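3.2 Service withdrawal and the user's device

Connected products depend on servers their owners do not control. When a company is bought or closes a product line, the hardware keeps its physical functions but may lose its accounts, firmware updates, and settings pages. Earlier work has mostly treated this as a legal or consumer rights question. We are interested in a narrower point: what owners are told about the change, and how much of what they are told they can act on.

We collected 202 shutdown or transition notices sent to owners of connected devices. Each notice was read in full by one author and coded for the date the service would end, the functions affected, any export option, and any contact route that would remain open. A second reader, Horacio Villalba, coded the same notices without access to the first set of codes. Disagreements were settled by discussion. Most of them concerned the phrase "limited functionality," which appears often and is seldom explained.

To see how owners responded, we also gathered 1,308 public forum posts that linked to or quoted one of the notices. We removed duplicate posts and posts by company staff. Posts in languages other than English were kept when one of us could read them and set aside otherwise.

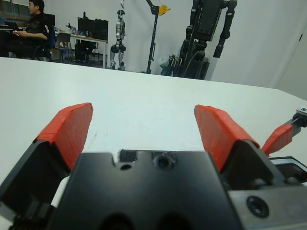

3.3 Three transition notices

Three of the notices are discussed at length because they differ in what they promise. The first came from Dilier, which made a bedside sleep monitor. Its notice gave a closing date, said that stored nights could be downloaded as a spreadsheet until that date, and stated that the alarm would continue to work from the device's own buttons. Posts about this notice were mainly practical. Owners asked how large the download would be and whether the file kept time zones.

The second came from Murnevum after it was acquired by Gounder. The notice said that service would continue "for the foreseeable future" and that the developer interface would stay open. It gave no date. A later notice, sent in October, announced that new developer keys would no longer be issued, although existing ones would be honored. Owners who wrote about the first notice were divided between those who took it as a promise and those who began looking for replacements at once. After the second notice the first group became much smaller in our sample. Several posters quoted the two notices side by side.

The third came from Kaltent, a maker of home heating controls. It listed 4 functions that would end and the date of each. Schedules saved on the device would be kept, but could no longer be changed from a phone. The notice was the longest of the three and also the one that drew the most questions, mainly from people who had bought the control secondhand and had no account with the company. They had learned of the change from the forum, some of them after the first date had passed.

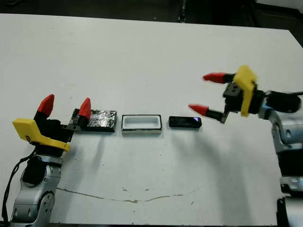
Figure 3. White tabletop with the silver-gray and black robot arm at left and the flat black block.

Shobha Kaimal, who managed the coding, suggested grouping notices by what remains usable and leaving the company's stated reason out of the scheme. We adopted this. The stated reason was almost always a business one and did not help predict what owners asked about. The remaining functions did. Where a notice said clearly that a device would work without a server, posts tended to be short and the thread ended early. Where it did not say, owners tested this themselves, usually by unplugging their router, and reported the results to each other.

3.4 Limits of the sample

The notices were found through web archives and owner forums, and so favor products with active owners. A product that was withdrawn without any notice could not enter the sample at all. We also cannot say how many owners received a notice by e-mail and never opened it. The forum posts come from people who noticed the change and chose to write about it, and they are likely to be more technical than owners in general.

The last archive search was run on 2022-08-12. Notices revised after that point are coded in the form in which we first found them. The coding sheet lists the archived address for each one, together with both readers' original codes before discussion.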